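Small things on a bare table: Yabsira Abera on sorting a kitchen after 31 drawers' worth of plastic

Yabsira Abera starts every job with an empty surface. She wipes it down, lets it dry, and puts one object in the middle of it. Then she asks whoever lives in the house what the object is.

"Half the time they know right away," she said. "The other half, they pick it up and turn it around and put it back down. Then they tell me it must go with something."

Abera sorts kitchens for a living. She works alone, mostly in the older apartment buildings in Prarkbridge, and she charges by the afternoon. Before this she spent several years in the parts department at Correa, a repair shop for small appliances, where she matched lids, feeds, clips and measuring cups to the machines they came from. She says the two jobs are closer than people think.

I met her in February at the end of a long job on Kenholm Street. The owners were getting ready to have their lower cabinets replaced and everything in them had to come out. We talked at the kitchen table, which she had cleared except for what she was working on, and she kept sorting while she answered my questions.

How she got into it

At Correa, she said, customers would come in with a plastic bag full of pieces and no machine. Someone had died, or moved, or thrown out a blender and kept the attachments. They wanted to know if any of it was worth anything.

"Mostly it wasn't," she said. "But I would go through the bag with them anyway, on the counter. I'd make a pile of the pieces I could name and a pile of the pieces I couldn't. People were so relieved to have it in two piles. One woman asked me if I would come to her house and do the rest."

She did, on her day off. That kitchen had a pantry closet with shelves up to the ceiling, and it took her three visits. The woman told her sister, and the sister told the people downstairs. A year and a half later Abera left the shop.

She still has the habit of writing down every loose part she handles. She keeps the list in a set of notebooks, one line to a piece, with a drawing if the shape is hard to put into words. The list was at 3,257 lines on the day we talked. The drawings are small and plain. A few have a second line under them in a different color of ink, for when she found out later what the piece was.

Why small parts

I asked why she bothers with the small parts at all, when most people who hire her are worried about pots, dishes and food.

"Pots are easy," she said. "You know what a pot is. You know if you use it. I can do the pots in an hour and the person doesn't even need to be in the room."

What slows a kitchen down, she said, is the drawer with no name. Every kitchen she has worked in has at least one, and it's usually near the stove or next to the phone jack. She has found scoops, caps, stands, hooks, funnels, little trays, the feet from under appliances, and measuring cups from boxes of things that were eaten years ago. She has nothing against any of it. Her complaint is that people dig through it every day to get to the can opener.

"They'll tell me they don't mind," she said. "Then I take the can opener out and hang it on the wall and they call me up that night to say how nice it is."

The way she works

Her method doesn't need much. She brings a roll of masking tape, a marker, a flashlight and a stack of shallow cardboard trays, the kind that canned goods come in. She doesn't sell bins or labels and she asks people not to buy any until she's done. One client had spent $680 on clear containers from Dellimano before Abera ever walked in, and they were still in the hall in their shipping boxes.

"They're good containers," Abera said. "I've got a few myself. But she bought them for a kitchen she hadn't looked at yet. We used four."

The first day is for taking things out. Cabinets get emptied from the top down and drawers from left to right. Food goes on one counter, cooking things on the other, and anything that can't be named in a couple of seconds goes into a tray. She doesn't let people discuss the tray until the shelves are done. She has watched whole afternoons go into an argument over a lid.

On the second day she does the trays. This is the part she likes. She clears the table all the way, moves the chairs out so there's room to stand, and opens the blinds.

"I want the light coming in from one side," she said. "If it's straight overhead everything looks flat. From the side you can see if there's a notch, or a bit of thread where something screws on."

Pale plastic is the worst, in her opinion. White and off-white parts all look alike in a drawer. They came with coffee makers, humidifiers, irons, shavers, toothbrushes, bathroom shelves, baby things. They get carried into the kitchen because the kitchen is where there's a drawer with room. She has learned to check the opening first, because a rim tells her more than the outside does. 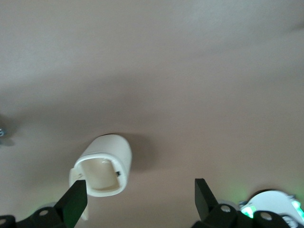

"If it's got a thick rim and rounded corners, it was made to be handled," she went on. "Somebody was supposed to reach in, or pour, or pull it out and put it back. So then I ask what else in the house is that width. I'll walk around with it. I'll take it in the bathroom, I'll take it in the laundry room. I try it against things."

I asked what she does when it doesn't match anything.

"It gets tape on it with the month, and it goes in the tray," she said. "The tray goes up on top of the refrigerator or in a closet. If they haven't gone looking for it in six months, they can let it go. I don't make that decision for them."

Do people ever go looking?

"Not often. I had a man call me about a cap. He had found the thermos."

What she won't do

There are a few jobs she turns down. She won't sort a kitchen when only one person in a couple wants it sorted. She won't work while the owner is away, although plenty of people ask for that and offer more money. She doesn't do garages.

She also doesn't take before and after pictures for the purpose of showing them to other clients. People have asked to see some, and she tells them to call one of her old customers and go have a look in person. A picture of a clean counter doesn't tell you where the potato peeler is, she said.

I brought up cost. Abera charges $100 for an afternoon, which runs from one o'clock to five, and an ordinary kitchen takes her two of those. The Kenholm Street job took five, mostly because of a corner cabinet that hadn't been emptied since the current owners moved in. The most she has ever billed for one home was $800, and that included a pantry, a back porch and a chest freezer.

She thinks many people could do the same work themselves if they did it in the right order. Her advice for anyone starting on their own was to leave the nameless drawer for last, to finish one cabinet before opening another, and to eat lunch before starting the trays. She was serious about lunch. The trays take patience, and she has seen people throw out the blade to a perfectly good grater at a quarter to two because they were hungry.

Back to the parts counter

Toward the end I asked if she misses the shop. She said she misses having the catalogs. Correa had a wall of them, some going back decades, with line drawings of every machine taken apart and each piece numbered. When a part came in that she couldn't place, she could usually find it by turning pages long enough.

She still goes in now and then with a few pieces in an envelope. The man who took over her counter lets her stand at the end of it with the catalogs if it's slow. She has cleared up a good number of her unknowns that way, including one she had drawn twice, years apart, without noticing it was the same part from two different kitchens. It was the drip cup from a juicer.

"I had written 'soap?' next to it both times," she said.

By four thirty the Kenholm Street trays were down to one, and she had started putting tape on what was in it. The owners were due home at five. She wanted them to look through it once before it went up in the hall closet, and she wanted to ask about a lid.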